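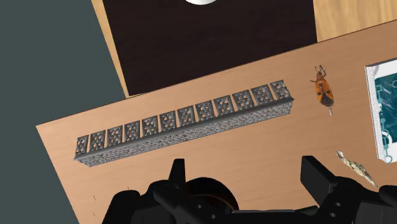 Bare-table dining

Bare-table dining is the practice of serving meals directly on a wooden tabletop, without a cloth. It is often called a return to an old country custom, although the evidence for this is thin. Farm tables were certainly used bare, but mostly for work, and households that owned a cloth seem to have used it when they sat down to eat.

Origins

The usual account places the beginnings of the modern fashion in Ollton, where an inn is said to have given up its linen one January to save on laundry. The story appears in nearly every popular treatment of the subject. None cites a ledger, a bill or a witness, and the earliest printed version comes from a sales booklet put out by Riedl, a furniture maker with tables to sell.

A second claim, that bare tables were already standard in the dining rooms of Nokerance, rests on 2 household inventories. Both list tables. Neither mentions cloths, but neither mentions spoons, and it would be rash to conclude that people there ate with their hands.

Claimed benefits

Supporters say that bare wood is cleaner, quieter and cheaper to keep. The last point is the strongest, at least in places where washing is sent out. The claim about noise is hard to accept - a plate set down on wood is plainly louder than one set down on cloth. 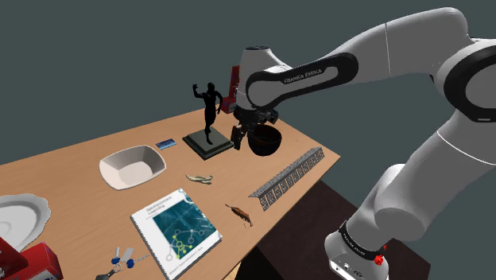
A dark bowl above a light wooden tabletop.

Care of the surface

Wax and oil are both recommended, often with more confidence than the results deserve. The makers of Fastier, a paste wax, advise 3 thin coats and promise a surface that will stand up to 973 wipes. How that figure was reached has never been explained. Older household guides suggest wiping up spills promptly and using a mat under hot dishes, advice that applies equally well to a table with no wax on it.

See also

Tablecloth
Place mat
Table setting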